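Packing up a shared workshop in one afternoon

Updated 2023-04-17

Quick one, we move out of Sindside soon and people keep asking how we did the last move in December. So. Notes.

You need: cartons, tape in a colour you won't mix up with anyone else's, a fat marker, a broom. We got 32 cartons from Nellow and used almost all of them. Skip the really big ones – nobody can lift them once there's hardware inside.

Step 1. Pick one wall and start there. Floor stuff first, then benches, shelves last. Don't wander. Everyone wants to wander.

Step 2. One tape colour per area. Top seam, then a strip down each end. Write the area on two sides of the carton, never just the lid, you can't read a lid in a stack.

Step 3. Heavy things in small cartons. Screws, clamps, drill bits etc. Keep it under 25 kg, and less if it's going down stairs. Offcuts and old tee shirts fill the gaps fine.
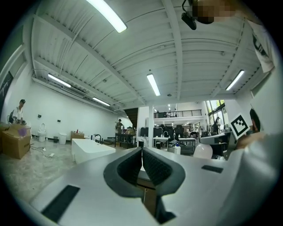
Step 4. Stack against a wall, 3 high, heaviest at the bottom. Leave a walkway wide enough for the trolley. Ours is 84 cm across the handles and yes we blocked it in once.

Step 5. Rubbish bins stay out untill the very end. Same with the broom, the kettle and one extension lead. Put those in the last carton and mark it OPEN FIRST.

Step 6. Sweep as each area clears. Concrete hides washers, go slow near the walls.

Loading: the Erum trolley for stacks, the old De Smet one for anything awkward. Strap it before you tip it. Check teh tyres the night before, the left one on the De Smet goes flat.

Lights off, photograph the power meter, keys back in the lockbox. New place has a roller door so hopefully less swearing.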